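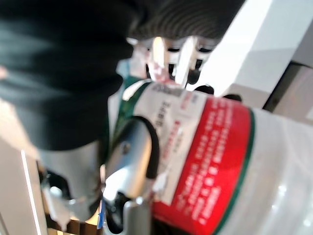
Work Permits & Renewals

Trirar renewal clinic, is it worth the fee?

permitwatcher
My work permit runs out in July. Trirar wants 170 dollars to "prepare and review" the renewal packet, and that's on top of the government fee. Their flyer says people who file alone get sent back "at alarming rates." No number, no source. Has anybody used them?

flutia_fan
I went through Flutia, not Trirar. Free, but I waited 3 weeks for a slot. They caught an old address on my form, so I'm not going to say help is useless.

gravelroad
An old address is something you can catch by reading your own form. I've renewed 2 times without paying anyone to look at it. What does "review" mean in the Trirar contract? Is a lawyer reading it or somebody at the front desk?

permitwatcher
The contract says "trained staff." I asked trained by whom and got a link to the same flyer.

Jodano_St
You're all being pretty hard on them. My cousin used the Jodano Street office and was in and out on a Wednesday. Approved later with no trouble. Some people are scared to do this alone and paying for a second pair of eyes is fine.

gravelroad
Approved, sure. Would it have been denied otherwise? Your cousin can't know that and neither can Trirar. I don't mind the fee so much as the flyer scaring people into it.

flutia_fan
Agree on the flyer. Disagree that everyone should go it alone. If you have an arrest, even a dropped one, or you left the country, talk to a real immigration lawyer before you send anything.

permitwatcher
Neither of those for me. Same job, same apartment, same everything.

Jodano_St
Then maybe you don't need it. I'd still have someone look.

gravelroad
Get on the Flutia list today and fill the form out yourself while you wait. Keep copies of every page.

permitwatcher
On the list. I also asked Trirar in writing where "alarming rates" comes from. Will post if they answer.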